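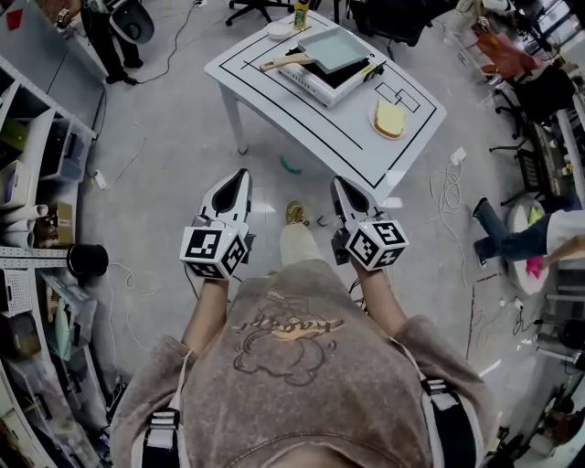 Mint Cuttings in Water and Soil
Chun-hung Ng, Galport

I wanted to know if mint roots sooner in water or in potting soil. I took 15 cuttings from one plant in June and trimmed each one below a leaf node. Eight went into jars of tap water and seven into small pots. All the water cuttings had roots by the second week. Five of the soil cuttings rooted -- the other 2 turned black at the stem. Next time I would cover the pots to keep the soil damp.

Back to top | Contact Galport Plant Projects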